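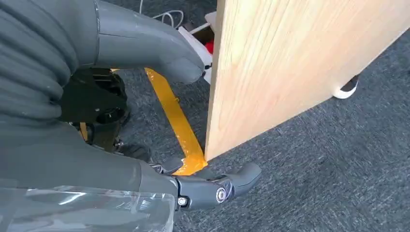 Fladine Household Waste Terms

Version 4, released 26/05/2023

Summary

Fladine is a table of everyday item names matched to the waste stream each item belongs in. It was built for the search box on the Zindano recycling guide, where residents type the name of a thing and expect to be told which bin it goes in. The table is published separately so that other towns can reuse the item names and replace the disposal rules with their own.

The release contains 800 items and one rules file. Item names are in American English. The rules file covers the Zindano collection area only.

Files

items.csv – one row per item
synonyms.csv – alternative names, one per row, keyed to item_id
rules_zindano.csv – stream assignments for the Zindano area
CHANGES.txt – changes by version

All files are UTF-8, comma separated, with a header row. Fields that contain a comma are quoted. Line endings are LF. Earlier versions used CRLF, and a loader written for version 3 may need adjusting.

Fields in items.csv

item_id: integer, stable across versions. Retired ids are not reused.
name: preferred name, singular, lowercase except for proper nouns.
material: one of 12 values, listed in the header of CHANGES.txt. Where an item is made of several materials, the value is "mixed" and the main one is given in material_note.
material_note: free text, often empty.
size_class: small, medium or bulky. Bulky means the item does not fit in a standard curbside cart with the lid closed.
hazard: yes or no.

Fields in rules_zindano.csv

item_id: as above.
stream: curbside_recycling, curbside_trash, yard, drop_off, hazardous or reuse.
prep: short instruction shown to the resident, such as "empty and rinse" or "remove batteries".
source: page or notice the rule was taken from.

An item can have more than one row here if its stream depends on condition. Paint cans are the usual case: an empty can with dried residue goes to drop_off, and a can with liquid paint goes to hazardous. The condition is written in prep. There is no separate condition field, and queries that assume one row per item will drop rows.

How the table was made

The starting list came from search terms entered in the guide during April. Terms were lowercased, spelling variants were merged, and anything that looked like an address, an account number or a personal name was deleted before the list was saved. Raw search logs are not part of this release and will not be provided on request.

Each remaining term was either matched to an existing item, added as a synonym, or used to create a new item. Two editors assigned the stream separately from the published collection rules. They disagreed on 301 rows in the first pass. Most of these came from plastic film, coated paper and small electronics. Disagreements were settled by checking the wording of the current notice, and the notice is cited in source.

Known problems

Plastic film is handled poorly. "Plastic wrap", "bubble wrap" and "dry cleaning bag" are separate items, but "plastic bag" covers grocery bags, bread bags and trash bags together. The store drop-off points in the area do not accept all of these.

Lumber has one item each for treated and untreated wood. Painted wood is a synonym of treated wood, which is correct for disposal in Zindano and may be wrong elsewhere.

Synonyms were not checked for regional use outside the area. "Pop can" and "soda can" are both present. Many others are missing.

The material value for furniture is a guess in roughly half the rows and should not be used to estimate weight or recovery rates.

Intended use

Search, autocomplete, printed lookup sheets and similar. The table is not a legal reference for hazardous waste. Businesses have different rules from households and should not use the stream field at all.

Adapting to another area

Copy rules_zindano.csv, rename it, and clear the stream, prep and source columns. Leave items.csv as it is so that later versions can be merged. New items should take ids above 9000 – that range is reserved for local additions. The Skerier rules file was made this way and is kept in its own repository.

Character handling

Place names in the source column can contain accented letters, for example the Zoëga transfer station. Software that strips accents will break exact matching against this column. Normalize to NFC before comparing.

License

CC BY 4.0. Credit as "Fladine Household Waste Terms, version 4".

Corrections

Open an issue with the item_id, the current value, the proposed value and a link to the rule. Requests without a link are left open until a source is found.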